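Week 4 handout: Why we salt vegetables (and when I skip it)
Kitchen Basics, Lingate evening course

So last week we fried, and this week we back up a step and talk about water. Eggplant is our main vegetable tonight, with zucchini and cabbage if we get that far.
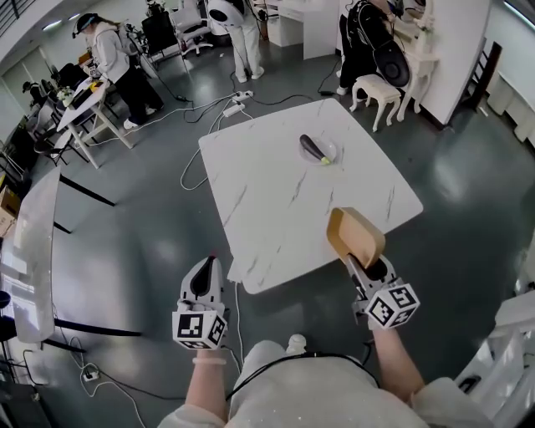
Ngaio Quinlan wrote to me after the last class that her grandmother always salted eggplant to get the bitterness out, and that she has stopped doing it and can't taste any difference, so why is it still in every recipe? Good question! Plenty of the eggplants sold now are pretty mild to begin with, so bitterness isn't my main reason either. I do it for texture. Salt pulls water out through the cut surfaces, the spongy flesh slumps a bit, and then it drinks up less oil in the pan (you remember the puddle from September, I'm sure).

What I do at home:
Slice it as thick as your finger. Salt both sides, a bit more than feels polite. Leave it in a colander for up to 41 minutes, which is how long my bus-home podcast runs. Then wipe it, or rinse and dry it really well. Taste a corner of the cooked slice before you salt anything else!

When I skip it: roasting whole over a flame, or steaming. With cabbage I salt and squeeze hard, and I keep the liquid if it's going into a soup.

For next time please read the Sison chapter on brines, pages 86 to 93. Skip the part on pickling crocks, we'll do that in the Clundau kitchen where there's more counter space. And bring a clean dish towel, I only have two left.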